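Kumis pick arm – trial kit, pre-use safety check
Site: Clotcombe, supply counter
Supplier: Sitham (lease with option to buy)
Date: 15 October 2020

1. Base bolts, torque marks lined up – OK
2. E-stop, both buttons – OK. Second one stiff, tell Sitham.
3. Cable run clear of joints – OK after re-tie. Check again at 48 hours.
4. Speed limit set for shared space – OK
5. Reach into open drawer, tape stock – OK with comment

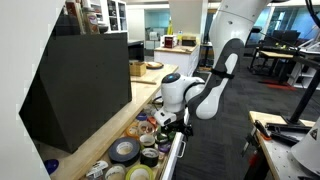
6. Gripper force – set at 44 percent, manual says up to 90. Leave it low for the trial. Nobody changes this without signing the sheet.
7. Finger pads – slight wear on one. Spare set not in the box, Sitham to send.
8. Restart after power loss – FAIL first try, pass on second. Arm came back without asking for confirm. Software ticket open, do not sign off untill closed.
9. Pinch points, bins and lids – see below
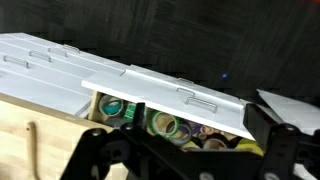 Lids are my main worry with this kit. Sitham quote treats the bins as plain open boxes and they arent. Each white lid has a wire pull, one stands up a bit, easy thing for a finger bracket to snag on. Want a snag test on every lid before we go past trial speed. Also no hands in a bin while the arm is live – add to the floor sign.

10. Paperwork – risk sheet in, training log missing 2 names
11. Price vs Escobar kit – not a safety item, but Escobar includes the lid test in setup. Worth asking.

Result: trial use only, operator present. Full recheck in January.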